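Boletín de la nave de Galanis
2020-10-17

La célula de la cajonera, puesta a punto otra vez

Queridos todos, los que estáis en Galanis y los que nos leéis desde Roltville: ya tocaba contar con calma qué hemos hecho con la célula de la cajonera, porque en el boletín de marzo le dedicamos apenas dos renglones y desde entonces me lo habéis reclamado por los pasillos y por correo. Sacad un café, que me conozco y esto va a ser larguito.

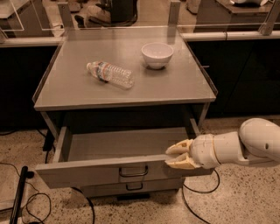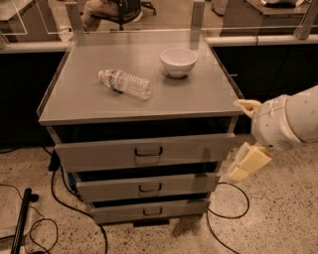 La puesta a punto de una célula como esta empieza siempre por el suelo, aunque lo que a todos nos apetece es encender el brazo y verlo moverse. Lo primero es comprobar dónde está cada cosa: la base del robot, la cajonera, las mamparas, y después todo lo que va de un lado a otro. Los cables negros que serpentean por el suelo moteado, a los pies de la cajonera, son nuestra gran asignatura pendiente y lo digo con todo el cariño del mundo — los hemos seguido uno por uno con la mano, de punta a punta, para ver a qué equipo pertenecía cada uno, y les hemos puesto una etiqueta en cada extremo. Llevarlos por canaleta es otra historia, porque la canaleta que pedimos llegó demasiado estrecha y hubo que devolverla. En cuanto entre la nueva, se monta. Entretanto, por favor, quien pase por ahí con el carrito de herramientas que levante la vista del móvil.

Luego viene la posición del mueble, que da más guerra de lo que parece. La cajonera no está atornillada, y no lo está a propósito: queremos poder cambiarla por otra cuando haga falta. El precio es que se mueve. Cada vez que el brazo tira de un cajón que va un poco duro, el mueble entero se viene hacia delante una miseria, tan poco que no se aprecia de pie junto a él, y al cabo de una mañana de trabajo esa miseria ya suma 2 milímetros. Con eso la pinza llega al tirador ladeada y empieza a rozar. Estuvimos un buen rato echándole la culpa a la calibración de la cámara (que la pobre siempre se lleva las culpas) hasta que a alguien se le ocurrió poner la regla en el suelo.

Lo hemos arreglado con unas láminas de goma fina debajo de la base y con una plantilla de posicionado, que se apoya contra el costado del mueble y contra una marca del suelo. Es de una sencillez casi vergonzosa. Se coloca, se empuja el mueble hasta que hace tope, se retira la plantilla y a correr. Vive colgada junto al armario eléctrico y tiene que volver allí cuando se termina, que ya ha hecho una excursión al comedor y nos costó encontrarla.

Los cajones

Aquí es donde hemos echado más horas. Las guías venían con la grasa de fábrica, espesa y pegajosa, y con el polvo que se levanta en la nave aquello se había convertido en una pasta gris bastante desagradable. Desmontamos los cajones, limpiamos las guías con un paño y desengrasante suave, las dejamos secar toda la noche y les pusimos un lubricante seco. El cambio se nota con un solo dedo. Los tiradores, ya que estábamos, los reapretamos por dentro con fijador de roscas, porque uno bailaba y el brazo tiene muy poca paciencia con los tiradores que bailan.

Para saber si habíamos mejorado algo, y no quedarnos con la impresión, enganchamos el dinamómetro de muelle al tirador del cajón de arriba y medimos la fuerza que pide para arrancar. Antes de limpiar marcaba 16 newtons. Después, 13. Me diréis que no es para descorchar nada, y puede que tengáis razón, pero con ese margen el mueble se queda en su sitio sobre las gomas y la pinza no tiene que apretar tanto, así que a mí me alegró la tarde. La medida se repite ahora en cada revisión y se apunta en el cuaderno de tapas verdes, siempre con el mismo dinamómetro y tirando recto.

Una cosa que nos habéis preguntado varias veces: por qué a veces el brazo cierra un cajón por el tirador y otras veces va al canto del frente. Las dos maneras están en el repertorio. El canto es más agradecido para empujar, pero pide que los dedos lleguen con el ángulo muy bien cogido, y si el mueble se ha desplazado, la pinza pisa la esquina y el cajón se tuerce en las guías. Por eso la plantilla del párrafo de arriba se ha vuelto tan importante, y por eso me pongo pesado con ella.

Los dedos de la pinza

Los dedos son pieza de desgaste, igual que las zapatillas de un coche, y durante una temporada los tratamos como si fueran eternos. El material claro que llevan agarra muy bien cuando es nuevo, y va perdiendo agarre tan despacio que uno se acostumbra. El aviso nos lo dio el cuenco blanco, que es un testigo estupendo: es pequeño, es liso y no perdona. La botella de plástico, con sus nervios, se deja coger casi de cualquier manera; el cuenco, en cuanto los dedos están cansados, gira un poquito al levantarlo. Así que hemos adoptado el cuenco como prueba de salida. Antes de dar la célula por buena se levanta, se sostiene en el aire mientras quien esté al mando cuenta despacio y se vuelve a dejar. Si gira, se cambian los dedos y se repite.

El cambio en sí es rápido, pero tiene su aquel. Con el brazo en la postura de servicio y los frenos puestos se sueltan los tornillos de cada dedo, se limpia el asiento con alcohol y se montan los nuevos sin apretar del todo. Se cierra la pinza a mano sobre la galga plana, se comprueba a contraluz que los dedos apoyan parejos y solo entonces se da el apriete final con la llave dinamométrica pequeña. Quien se salte la galga lo va a lamentar a la media hora, y lo escribo con conocimiento de causa. Los juegos de recambio están en la caja de Lorilance, en el segundo estante; cuando se coja el penúltimo, una nota en la pizarra y se piden más.

El brazo, por su parte, está estupendo. Le hemos limpiado la carcasa blanca con paño húmedo y las rejillas con aspirador y brocha (aire comprimido no, que lo mete todo para dentro). Hemos escuchado las articulaciones una a una a velocidad lenta, con la nave en silencio, que es un rato bonito, y la del codo sonaba un poco a seco en un extremo del recorrido. Lo hablamos con el servicio técnico de Draltance, que se lo miró en los registros de par y nos dijo que siguiéramos trabajando y volviéramos a escuchar en la próxima revisión. En eso estamos.

Las mamparas y la luz

Las mamparas transparentes se limpian con agua jabonosa y bayeta de microfibra, nada de limpiacristales de los que huelen fuerte. Además repasamos los tornillos de los postes metálicos, y en uno de ellos faltaba media vuelta. La limpieza tiene su importancia también para la visión, que los churretes y los reflejos se cuelan en la imagen y luego el detector ve fantasmas. Con lo mismo en mente, os pido un favor a los que trabajáis al otro lado: si movéis las sillas o las mesas de sitio, avisad. No pasa nada por moverlas, solo queremos anotarlo, porque el fondo que ve la cámara cambia y nos gusta saber de dónde viene cada rareza.

Con la luz seguimos a medias. Los tubos nuevos dan un blanco que en la hoja de características parecía perfecto, y luego en las imágenes todo nos sale tirando a anaranjado. Hemos corregido el balance en la cámara del cabezal y mejora, pero por la tarde se vuelve a ir. Si alguien en Roltville ha pasado por esto con los mismos tubos, que escriba, que se lo agradeceremos con bollería.

La prueba de conjunto

Con todo montado hicimos la tanda larga: abrir cajón, soltar, volver a coger, cerrar, y vuelta a empezar, con la botella tumbada y el cuenco encima del tablero por si el mueble vibraba más de la cuenta. Hicimos más de 118 ciclos sin que hubiera que recolocar la cajonera. Paramos nosotros, por hambre. La botella no rodó, ayudada sin duda por el reborde del tablero y porque la pusimos en diagonal, y al pasar la plantilla al final el mueble hizo tope donde debía.

Quedaron dos cosas feas, para que no parezca que todo fue miel. En algunos ciclos el cajón de arriba se quedó entornado, a falta de un último empujoncito, y el programa lo dio por cerrado; hay que ajustar el umbral y todavía no lo hemos tocado. Y la parada de emergencia del lado de la puerta funciona, pero el pulsador está durísimo de rearmar, así que ya está pedido el repuesto.

La rutina, para quien se incorpore al turno

Al empezar: plantilla en el costado de la cajonera, vistazo a los cables, cajones abiertos y cerrados a mano una vez cada uno, paradas de emergencia probadas.
Antes de producir datos: prueba del cuenco y foto del tablero al cuaderno.
Al terminar: brazo a postura de reposo, cajones cerrados y vacíos, bayeta al tablero, plantilla a su gancho.
En cada revisión: dinamómetro, guías, tiradores, tornillos de postes, rejillas, escucha de articulaciones.

La hoja completa está plastificada al lado del armario eléctrico, y hay copia en la carpeta compartida con el nombre de la célula. Si veis algo mal explicado, tachadlo y escribid encima, que para eso dejamos un rotulador colgado de un cordel. Y los que queráis ver la pinza de cerca, pasaos cualquier tarde cuando el piloto esté en verde y llamad antes de entrar.

En el próximo número, si llega la canaleta, os cuento el cableado.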